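Start › Werkstatt › Lernende Arme › Thread

Nach langer Pause gibt es endlich wieder etwas von Plotik zu erzählen, und ich hole ein bisschen aus, weil mir das Thema so am Herzen liegt! Es geht um Imitationslernen und die Frage, wie viele Vorführungen ein kleiner Arm für eine einzige Ablageaufgabe braucht. (1/6)

Die Aufgabe klingt harmlos: grauer Block, weiße Schachtel, Block hinein. Wir haben einmal mit 100 und einmal mit 200 Vorführungen trainiert, beide Male mit demselben Netz aus Gradport — sonst vergleicht man ja Äpfel mit Birnen. (2/6) 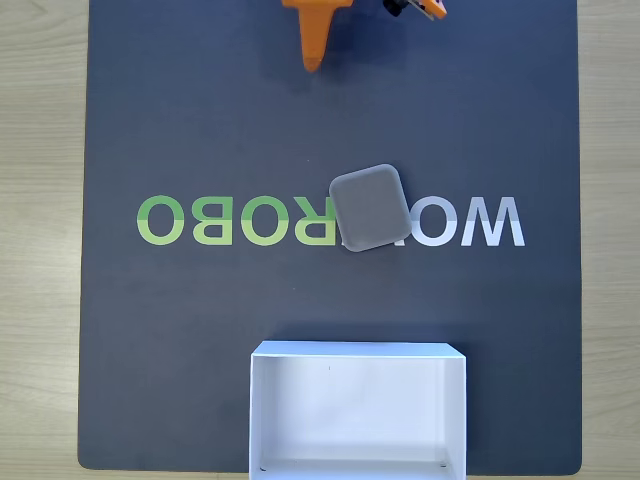
Block auf der Matte, Schachtel noch leer.

♥ 48 Kommentare 2

Spannend fand ich, dass die doppelte Menge weniger gebracht hat als die Streuung der Startpositionen. Liegt der Block beim Vorführen immer brav an derselben Stelle, lernt das Netz eben diese Stelle auswendig (wer könnte es ihm verdenken). (3/6)

Als Ziel zählt bei uns nur, dass der Block in der Schachtel liegt. Die Drehung ist egal, das haben wir im April bei Vandau so festgelegt. (4/6)

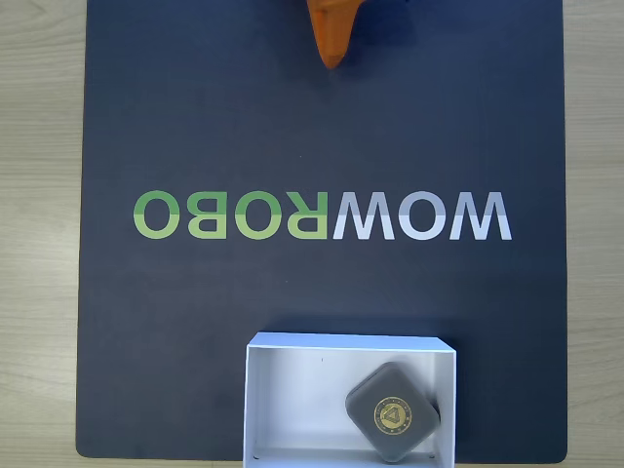 Block in der Schachtel, leicht verdreht, Emblem nach oben.

Jetzt zum Loslassen, meinem heimlichen Lieblingsthema. Unser Verfahren Menon gewichtet die letzten Schritte jeder Vorführung stärker als den langen Weg dorthin. (5/6)

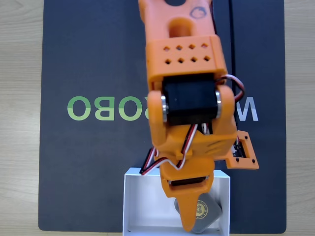
Die Gewichtung hat uns am meisten geholfen, und zwar genau am Ende der Bewegung. Von oben verdeckt der orange Finger einen Teil des Blocks, sobald er in die Schachtel reicht, und das Netz muss mit dem Rest auskommen. Als Nächstes probieren wir eine zweite Ansicht von der Seite — ich berichte, versprochen! (6/6)

♥ 200 Kommentare 48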